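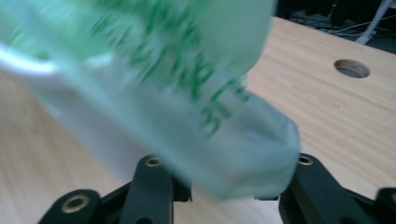
Fig. 1. Bag with green print, over the table.

Packing & Supplies > Bags > Set-up Guides

Section 4: Bagging at the table

For Jollmont packing rooms. Covers the thin printed bags only. Paper sacks are in section 6, boxes in 7.

Before you start
Clear the tabletop. Wipe it, dry it. Crumbs and grit go straight through thin plastic. Bags come 80 to a sleeve, 2,000 to a case. Open one sleeve at a time, the rest stay in the case with the lid down.

1. Take one bag from the sleeve. Pull from the folded end. If two come off stuck together put both down and rub the corners apart.

2. Bring it over the table and give it a shake to get air in. Small shake. Big ones split the side seam.

3. Lay flat, print side up, open end toward you. Smooth out the bottom corners, they like to stay crumpled.

4. Check the seams. Run a finger down both sides. Any gap, bag goes in the scrap bin.

5. Open the mouth and fold the rim back 2 inches. Makes a cuff, stays open by itself (mostly).

6. Load heavy things first, flat side down. Soft stuff on top. Stop well short of the cuff.

7. Unfold cuff, press the air out with a flat hand, twist, tie. Label goes on the plain side, never over the print.

NOTE: Printing can rub off on damp hands. Dry them frist.

CAUTION: Keep bags away from children. Suffocation risk. Don't leave loose ones on the table at the end of shift, even if your coming right back.

CAUTION: No knives or open scissors on the table while bagging.

Storage
Cool shelf, out of the sun. Plastic goes brittle by a window. Last count in November was 1,224 bags on the Gill shelf, new count goes on the card inside the door.

Short sleeves or bad seams: tell Audrey-Anne Beaudoin, keep the sleeve wrapper. Changes to this section go to Felicja Lis.

Next: Section 5, Tying and labels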